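Jusix district indicators -- README

May, posted by Mwende Rugemalira

What's in here: one table of development indicators for the districts around Pusville, one row per village per survey round. 2372 rows. Built so the planning people at Wollia stop mailing spreadsheets back and forth. Read the section on income before you use income. Please.

## Files

- `villages.csv` -- main table, 2372 rows
- `rounds.csv` -- survey rounds, start and end month, who led the team
- `codes.csv` -- what the codes mean, mostly complete
- `old/` -- leave it alone, kept so Vangelis can rerun his tables

## Where it comes from

Household visits, clinic registers, school registers, and the road office list. Villages were drawn from the road office list, so anything not on a listed road is missing. That's a real gap, the upland places are under-covered and they are the poorest. Macarena Salinas added 281 villages by hand from church and clinic lists, flagged `src = M`. Better than nothing but don't treat them as a random draw.

## Columns people ask about

`water_min` -- walking time one way, minutes, dry season. Round 1 asked for the round trip. Already halved.

`clinic_open` -- days per week the clinic says it is open. Not the days a nurse is there. We have the second number for a few places only, see `nurse_days`.

`enrol` -- children on the register in the first month of term. Attendance is lower, sometimes a lot lower, and drops agian at harvest.

`jobs_paid` -- adults with any cash wage in the past month. Remittances are not in this. They're in `remit`, yes/no, no amounts.
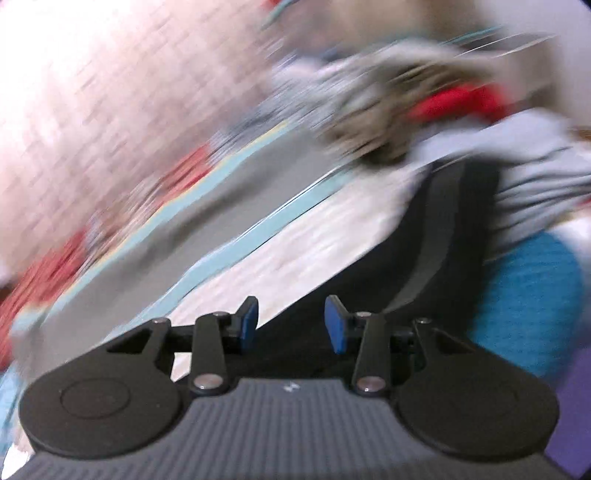

`income` -- see next section.

## Income

Round 1 asked for it by week, later rounds by month. Converted, but the weekly answers run high after conversion and I don't trust them. 669 rows affected, flagged `inc_w = 1`. Drop them or model them separately. Do not average straight across rounds and then write that incomes fell. Somebody did this already and it ended up in a briefing.

No price adjustment. Vendula Doležal has a deflator she likes, based on the Pusville market, ask her. It probably overstates food costs for villages that grow their own.

## Missing values

Blank = not asked. `-9` = asked, no answer. `-8` = team could not reach the village, mostly washed out tracks. Don't let your software read these as numbers, the mean goes strange fast.

## Known problems

- Two villages named Hájek, different districts. Join on `vid`, never on name.
- 8 rows have a clinic code that isn't in `codes.csv`. Still chasing.
- District boundaries moved after round 2. `dist_old` and `dist_new` are both in the table, pick one and say which one you used.
- `road_type` was filled in by whoever was driving. Take it as a guess.

## Use

Fine for district averages and for planning visits. Not fine for ranking single villages, too few households in each. No household names anywhere in the files, please dont try to match people back to registers.

Corrections to Milovan Softić, he keeps the master copy. Send the `vid` and the column, and say where your number comes from. Next update after the new round is keyed in.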